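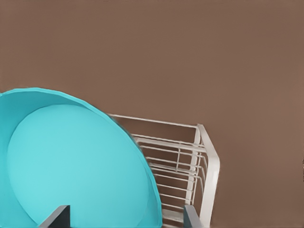 The turquoise bowl and the white dish rack, from the simulator, with the two fingers of my gripper at the bottom.

10/15/19

I stayed at Plaseo until the cleaning people turned off the corridor lights, and I am writing this on the late train back to Clokisville. My right wrist is complaining. I must remember to ask for the softer strap for the hand controller, because the one I have leaves a red line that is still there at dinner.

This week I am on the bowl. The task has one sentence: take the bowl and put it in the dish rack. When I read it on the list I was almost offended, as I have put bowls in dish racks since I was a child standing on a chair. But with my own hand I never had to think about which finger goes inside and which goes outside. With the gripper I have only two fingers, and they are thick and straight, and if the inside one comes down too far from the rim, the bowl starts to turn before it is lifted. Then I chase it over the table like a person trying to pick up a wet soap.

The first demonstrations this morning were very bad. I looked at the replay of one of them and I was ashamed to see how much I hesitate. I go down, I stop, I go up a little, I go down again. On the screen it looks like the robot is afraid of the bowl. The problem is that the robot will learn this also. If I give it 100 demonstrations of a nervous person, it will become a nervous robot. So I deleted the worst ones and started again after coffee.

In the afternoon it was better. I found that I should decide the whole movement before I press the record button, and then do it slowly but without stopping. One finger inside the bowl, one outside near the rim, close, wait for the contact to settle, lift. When I am close to the rack I must be very careful, for the wires are thin and I do not feel them. The controller gives me no force at all. At the real arm in the other room one can at least hear when something is touching, but in the simulator there is only silence and then suddenly the rack jumps. Two times it jumped so hard that it fell under the table and continued falling, I suppose forever. I had to reset the world. It is a strange expression, but we all use it now, also at lunch.

By evening I had 40 good ones. The file counter shows 724 for the entire kitchen set, and I had hoped to be further. From my older notebook I see that I planned to finish the bowls before I begin with the cups in December, and I think it is still possible if I don't get the plates in between.

The view from the wrist is the one I have the most trouble with. I see the bowl very large and only the ends of my fingers, and I have no idea of the rest of the table. So I keep my eyes on the wide view for moving and on the wrist view only for the last part, when I close. I tried today to use only the wrist view from beginning to end, to understand what the robot will have to work with. I missed the rack completely on the first try. On the second try I went well and I was more proud than is reasonable for an adult.

There was a message from Chatzigeorgiou, the company which will receive the data. They want that we begin each demonstration with the bowl in a different place, also quite near the rack, where it is difficult to put the outside finger between them. I understand the wish. I answered politely and went to get a biscuit.

I also tried the demonstration with my left hand, out of curiosity. It was number 107 of the day if I include the deleted ones. It was slow but surprisingly clean - I think my left hand has no habits and so it listens better. Maybe tomorrow I will do a few more like this and give the right wrist a rest.

At home there is a sink with dishes from yesterday. I will do them before bed, with all ten fingers.

To do: softer strap, answer Allemance about the room for Thursday, buy bread.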